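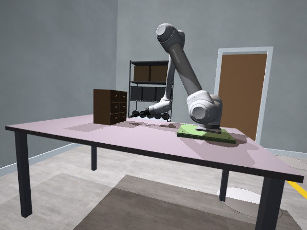
Money Week, and the Drawers Again

April 7, 2026
By Þórey Frandsen

Print this entry | E-mail this entry

Search the diary Go

Up before six, because I had the quote from Jadamham going around in my head and it seemed silly to lie there adding it up in the dark when I could be adding it up with coffee. The cat came and sat on the second page, the one with the shipping terms. I read around her.

So, where we are. The request has to be in front of the Sotville office by the end of the week, and it has to cover everything we want to plug in, bolt down or pay a person to explain to us before November. Khải Hầu and I have been passing the spreadsheet back and forth so long that it now has 161 rows, a good many of them cable. I never knew there were so many kinds of cable! I had a row for "misc. cable" and he very kindly took it out and put eleven rows in its place, and I suppose he's right, but I did miss my row.

We spent most of the morning in the simulated room again. I've grown fond of it. It's tidier than any room I have ever worked in, with its gray walls and its one brown door, and the boxes and bins always sitting nicely on their black shelves at the back. The arm is over at the right of the big table on its green plate, with "doosan" down the upper link, and the little drawer cabinet is on the left. Six drawers, two across, three down. I must have looked at those six drawers more than I've looked at my own kitchen this spring.

The question on my mind was the table, and I know that sounds dull, but the table has turned into the most argued-over thing in the whole request. In the simulation we simply have one, a great wide rectangular one on four legs, and it never wobbles and it never cost us a cent. In the real back room at Sotville we have the old packing bench, and the packing bench rocks if you set a mug on the wrong corner. Khải would like a welded frame, leveled and anchored, and the cheapest one he has found is $900 before delivery. I had put down $200 for "bench, reinforce," picturing my brother-in-law and some angle brackets. We went back and forth, very politely. Then he asked me what I thought would happen to a drawer knob that small if the bench moved a little every time the arm stopped. I thought about it through a whole piece of toast and changed the row to $900.

I felt better about it afterward, I'll admit. It's a strange thing how I'll sign off on the big line without a murmur, since the arm is a number so large that it doesn't feel like money, and then dig in my heels over a table. My mother was the same with weddings. She'd pay the hall and fight the napkins.

The other thing we looked at was reach. Khải turned the view this way and that and had me say out loud what worried me, which he's good at, he never makes me feel slow. What worried me was the distance between the plate and the cabinet. The fronts of the drawers are turned toward the arm's side of the table, so that part is friendly, but I want to see it pull every one of the six in the simulation, the bottom ones especially, before we commit to where the real plate gets drilled. Holes in a $900 table are not something I want to do twice. We left the gripper up over the far end of the tabletop, by the shelving, and I wrote on my pad: "Do we need it to go there?" If the answer is yes, then the shelves are part of the job and they need a row of their own. If it's no, we can give that stretch of wall back to the receiving people, who have been asking for it sweetly and then less sweetly since the winter.

He thinks yes. I think not in the first year. We've left it in yellow.

Lunch was the soup from Sunday, with rice in it to make it go further. I took it out on the step. It was nearly warm.

After lunch, the call with Hà, the gripper people. A very nice young woman, quick talker, and I had to ask her to go back over the finger options so I could get them down. We have been drawing the gripper as a plain black thing with fingers and not troubling ourselves, and now there are decisions. Plain fingers, padded fingers, fingers we have made up specially to suit a knob. Padded wear out and have to be reordered, so those go under running costs and not equipment, and the Sotville office is very particular about which of those pots a thing comes out of. I asked her for 5 spare sets on the quote. Khải raised his eyebrows at me, but I have run a stockroom for a long time and I have never once been sorry to own the spare. She'll send it over by tomorrow night, she says.

Then the floor. I had forgotten the floor completely! In the simulated room there's a yellow stripe down by the front leg of the table, at the right, and I'd been looking past it for weeks as if it were decoration. Today I asked whether we'd have one, and we had a long pause, and then we had a new row for floor marking. And once you have a row for floor marking you start wondering who is allowed inside it, and whether the line is enough or whether there needs to be a fence or a scanner, and that's a proper safety assessment, done by a person with a certificate, who charges by the day. I've asked Stullau for a price on that, as they did the one for the dock lift and were very thorough and ate all our cookies. Until they answer I've put in a placeholder and colored it orange so I won't get comfortable with it.

I also moved the training money. It had been sitting at the bottom under "if anything is left," where training always sits, and I've seen how that goes. We bought the label machine that way and for a year and a half there was one person who could change the roll. So it's up near the top now, two people for the full course and two more for the short one, with their shifts covered. Khải said the office will try to trim it. Let them try. I have a paragraph ready.

What else. The rugs. There are two of them on the floor in there, a darker one under the table and a lighter one off toward the front, and I asked if we could have a mat on our side for whoever stands at the bench all day, and he said put it in. A small row. I enjoyed typing it.

By four we had a total that was more than I'd hoped and less than I had feared, though with the yellow row and the orange row still open I'm not going to write it here in case I jinx it. The Jadamham quote is good for the month. Their delivery time is longer than I would like, and if the office sits on the request the way they did last year then November starts looking tight, so I've drafted the cover note to say so in the second sentence, where it might get read. I've rewritten that note four times. It started out sounding cross and then it was groveling and now I think it's just a note.

Drove home the long way to get eggs, and forgot them — I was thinking about anchor bolts. Had beans on toast instead and called my sister, who listened to the whole business of the table and then asked whether the robot would be doing the dusting. I said I'd add a row.

Tomorrow: the bottom drawers first thing, all before I answer a single e-mail. Chase Stullau after ten. Measure the doorway at Sotville, since a welded frame has to come in through something. And eggs.

Print this entry | E-mail this entry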